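Fit and Clearance in a Nine-Hole Shape-Sorting Block
Student project report, Product Measurement Lab
Submitted December 28, 2025

1. Purpose

The project looked at a common toy, the shape-sorting block, as a problem in tolerances. A sorting block has to meet two demands that pull against each other. Each piece must drop into its own hole with little effort, and it must not drop into any other hole. A wide gap makes the first easy and ruins the second. The task set in the course was to write down how the block is laid out, decide which features control the fit, and propose a set of clearances for a new version with the working name Vodent.

2. The block

The sorter is a thick red slab with squared corners. Its top face has nine positions in three rows of three. Some positions hold a single opening, such as the star or the round hole. Others hold a group of small openings that belong to one piece, such as the three small round holes set in a triangle. A grouped position is harder to make than a single one, because the spacing between the openings matters as much as the size of each.

Early in the work we divided the pieces into two classes. Class A pieces have one solid outline from top to bottom. Class B pieces have more than one prong at the lower end. The H-shaped piece is the simplest member of Class B: two prongs, one gap, and a crossbar that joins them.

A Class B piece enters in stages if it is tilted. One prong reaches its hole first and fixes the position of the piece from side to side. The second prong can then enter only if the tilt is taken out. Pushing down before that point presses the second prong against the top face.

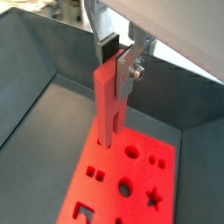 Dalen objected to the two-class scheme in the margin of our first draft: a piece with two prongs and a piece with three fail in different ways, and putting them under one letter hides this. With two prongs there is one line of tilt to worry about. With three there are two, and a piece can look straight from the front and still be leaning toward the back.

The objection was accepted in part. The classes stayed, and Class B was split into B2 and B3 by prong count. All results below use the split.

3. Method

Each piece was offered to its hole by lowering it straight down, and then again at a small tilt. A try was scored as a fit if the piece went down under light pressure, and as a miss if it stopped at the top face. A third score, bind, was used when the piece went partway and stuck. In total 800 tries were logged. The block stayed on a flat dark gray surface with walls on both sides, and the direction of the light was noted on each log sheet.

The light turned out to deserve more attention than planned. The openings are deep and read as dark shapes against the red top face. When the top face falls into shadow, the contrast drops and the edges of an opening become harder to find. Four log sheets from the first day were thrown out for this reason and the tries were repeated.

The block can also be turned end for end, which changes the row order as seen by the person logging. We wrote the log by shape name and never by row and column. An earlier log kept by position could not be matched to the later ones and was dropped.

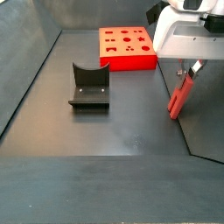
According to Nelus, shape names carry their own trouble: two people will write "oval" for different openings, and "square" covers both the single hole and one half of a pair. A printed key taped inside the log cover would settle it. We made the key before the second round of tries, with each outline traced at full size, and the naming errors stopped.

4. Results

4.1 Class A

The round piece gave the fewest misses. It has no wrong rotation, so the only error left is side-to-side position. The oval came next. It has two correct rotations, and a small error in rotation is corrected by the walls of the hole as the piece goes down.

The star gave the most misses in Class A. Five points mean five correct rotations, but a small twist brings several points onto the top face at once. The piece then sits on the surface and gives no hint about which way to turn it.

Rectangular pieces showed a pattern of their own. The long sides lined up readily. Most binds began at a corner, with the piece slightly rotated and two opposite corners touching the walls. A small radius on the lower corners of the piece should remove most of these binds without changing the fit at full depth. 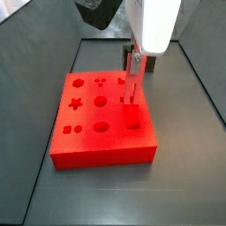
Figure 3. Rectangular piece partly lowered into its opening.

4.2 Class B

B2 pieces gave more binds than misses. Once one prong was in, the piece felt as if it had found its place and the person kept pushing. The binds let go when the piece was lifted a little and set upright.

B3 pieces gave more misses than binds. All three prongs had to be over their holes before anything moved. The triangle layout also limits the piece to three rotations, and from directly above the body of the piece hides its own prongs.

4.3 Effect of tilt

Misses and binds taken together made up 65 of the tilted tries in the last round. Most of these were Class B. Straight lowering gave few failures of any kind, which suggests that the holes are large enough as made and that the main loss is in the approach.

5. Proposed changes for Vodent

The outline of the block stays the same, and the nine positions are kept. Three changes are proposed:

Add a shallow bevel around the top edge of every opening. The bevel guides a piece that is slightly off to one side.

Round the lower corners of all rectangular pieces and the tips of all prongs.

Make one prong on each B2 piece 2 mm longer than the other. The long prong finds its hole first and the short one follows after the piece is set straight.
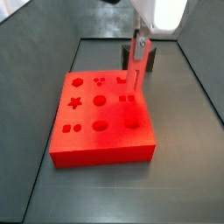

The bevel needs the most care where openings stand close together. Between the members of a pair only a narrow strip of material is left, and a bevel on both sides thins it further at the surface. For paired openings we propose half the bevel width used on the single ones. The triangle of round holes should get the same treatment.

The wear test planned for the block was not finished. It called for 4,000 insertions of one rectangular piece with a gap measurement at set intervals, and the time left in December did not allow it. The test sheet and the traced key are filed under Dulley in the course folder so that the next group can run it on the same block.

6. Open points

Color was not studied. All pieces used in the tries were red like the block, so the person logging had to go by shape alone. A set in mixed colors might lower the number of wrong first choices, but it would have no effect on binds.

The pressure used in the tries was judged by hand. A simple weight placed on the piece would give a better threshold between a fit and a bind, and the log sheet already has a blank column for it.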